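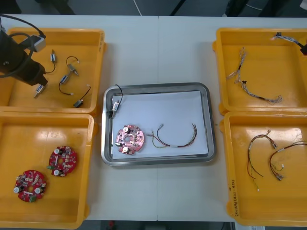

When does the summer track series start, and can runners still sign up?

The first meet is the second week of June at the Trundby track, and sign-up stays open until an hour before the gun at every meet except the last one.

The Trundby summer series is back with five evening meets. Field events start at 5:30 p.m. and the first running event goes off at 6:15. The order is the same as last year, with the hurdles first, then the mile, the sprints, the 800 and the relays. The two-mile has been moved to the end of the night so the distance runners get cooler air.

Last summer the series had 612 entries over five meets, and 356 of those were from runners in middle school or younger. The under-10 races will be split into more heats this year. Parents should expect the early part of the evening to run a little longer than it used to.

Middle school and high school runners from Dollov and Cordeiro are welcome again. Cordeiro's own track is closed for resurfacing until the fall, so its club will practice at Trundby in the mornings. The track is shared from 7 to 9 a.m. on weekdays. Walkers, please use the outside two lanes during those hours.

The last meet is the Drila Relays. Teams have to be entered ahead of time for that one, and the limit is 40 teams. We filled up last year and had to turn a few away. A team needs four runners and may have one alternate, who has to be named on the entry form. Mixed teams run in their own division.

The new timing system is paid for. The spring fun run and the concession stand brought in $2900 between them, which covered the balance with a small amount left over for batons and a replacement high jump bar. Results will be posted on the fence by the gate after each event and on the club page the next morning.

A few reminders. Spikes can be no longer than a quarter inch. Bib numbers are good for the whole series — keep yours and bring it back each time. Dogs are not allowed inside the fence. The lot behind the bleachers is for officials and team vans, and everyone else should park along the north side of the school.

If there is lightning, we wait 30 minutes from the last strike. A meet called off before the mile is run will be made up the following week.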